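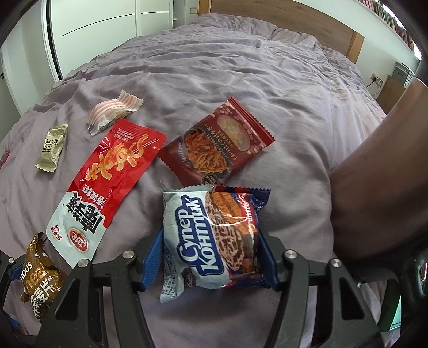

DIARY / JULY

Up at 5:40 because the water was going off at eight and I wanted the laundry done first. Got one load through. The second sat in the machine until the afternoon and had to be rinsed again.

Walked to the Karley office to ask about the lease. They want 235 more a month starting in the fall. I asked if that included the parking spot and the woman at the desk said parking is now handled by Bamer, a separate company, with its own form. I took the form. It runs four pages and wants the engine size.

On the way back I looked at the apartment on Dunel Street again, only from the outside. The second-floor windows face the bus stop. The 20 stops there and so does the night bus. I slept next to a bus stop for three years and don't want to do it again, but it would be cheaper than staying.

Snacks on the bed for lunch, too hot to cook. Super Kontik and a few other things. I read the lease while I ate. Clause 20 says the tenant pays for repainting, which I don't remember from last time. Found the old copy in the shoebox and it wasn't in there. Wrote a note to ask about it.

In the afternoon I did the numbers for moving. Boxes and tape come to 109 if I buy them new. The grocery store gives boxes away in the mornings, before ten, so I'll try that first. The bookcase won't go down the stairs in one piece. It came up in one piece, but that was before they put in the new railing.

Called the Takagi van place. They had one van left for the end of the month and will hold it until tomorrow noon without a deposit. I said yes to the hold. It doesn't commit me to anything.

Rinsed the second load and hung it up around six. The shirts were dry by nine. Towels still damp, left them out overnight. Need to call Karley in the morning about clause 20, then decide about the van.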